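Leave the Table Alone
Opinion
21 Jun 2022

Every few months someone in our building at Mistbridge sends a message asking people to clear the shared table before they leave. The last one had a list attached, with a line about "items of no clear use." I have worked at or near that table for two years, and I think the message is wrong. A shared table should be allowed to hold a few odd things overnight, and the effort that goes into stripping it bare would be better spent on the cupboards.

I should say what I mean by a few odd things. I don't mean dirty cups, food, or somebody's coat. Those go. I mean the small supplies that people reach for during the day and put down where they used them: tape, wipes, a water bottle, a pen that works. Most of them are cheap and none of them are pretty. They collect on the felt mat because that is where the work is.

The case for the bare table

The argument on the other side isn't silly. I used to make it myself when I rented a desk at the Rutherford building, where the rule was that every surface had to be empty by six. An empty table is quick to wipe down. It gives the next person a fair start. It also looks better when visitors come through, and visitors do come through.

What happened at Rutherford was that the tape disappeared. Things swept off the tables at six went into a gray bin by the elevator, and from the bin they went into a storage room, and the storage room was locked at night. If you came in early you had no tape. People began to keep their own in their bags. By December there must have been a roll for every person on the floor and still none on the table. The office bill for small supplies that year came to $885, and I doubt anyone there could say where half of it went.

The Landov office, where I spent a shorter time, went the other way. Things were allowed to pile up until there was no room to open a laptop, and one day the whole lot was thrown out, including a charger I had to replace. I don't want that either. But people talk as if Landov is what you get the moment you stop enforcing the Rutherford rule, and that hasn't been my experience.

What is on ours

Our table has a dark teal-blue mat with rounded corners. The mat was bought to protect the top, and it has done more for order than any message has. Felt keeps a ball from rolling off, mostly, and small things show up against the color. I have found screws on it, and an earring.

The teal-and-white pack of wet wipes stays on the table for good, as far as I'm concerned. It was put in the cupboard under the sink for part of last winter and the table got visibly dirtier. Nobody walks across a room to fetch a wipe for one ring of coffee. With the pack an arm's length away, the ring gets wiped.

The packing tape also stays. A water bottle will stand up inside the roll, and the roll makes a decent holder for it. I consider this a good use of a roll of tape. It takes up the space of one object and it keeps the bottle from being knocked over onto papers.

Then there is the small peach-colored ball, the size of a ping-pong ball or close to it. This is the kind of thing the message has in mind when it says "no clear use," and I will admit I couldn't write down a use for it. People pick it up during phone calls and put it back. I would keep it.

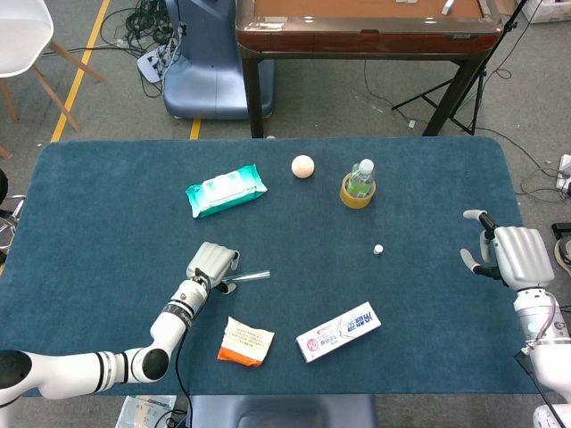
Where I would draw the line

I'm not against rules. A table that sixteen people use needs a few, and I would rather have short ones that get followed than long ones that get forwarded and ignored. These are the ones I'd post.

Anything that can spill has a lid on it or gets taken away. Anything with a name on it goes back to that person's desk. Loose caps, beads and bits get thrown out at the end of the day unless someone speaks up for them. A tiny white thing that might be a bottle cap has no claim on the table just because it is small.

Everything else can stay if it fits along the far side of the mat and leaves the near side open for work. When the far side is full, something has to go before something new comes in. The person adding the new thing chooses.

That is all I would ask for. It takes two minutes at most, and it doesn't need a bin.

The cupboards

If people want to tidy, there is plenty to do. The tall cupboard by the window still has the boxes from the Jorkow move in it, taped shut and unlabeled. There is a shelf of cables for equipment we no longer own. The drawer under the printer won't close. None of this shows, so none of it makes it into the messages, and the table gets all the attention because everyone has to look at it.

I opened one of the Jorkow boxes last month. It held folders, a desk lamp without a plug, and several packs of wipes that had dried out completely. They had been put away properly, in a closed box, on a shelf, and they were no good to anyone. Meanwhile we had been buying new ones.

I would start with that cupboard, then the drawer. The table can wait until someone has a complaint about it more specific than that there are things on it.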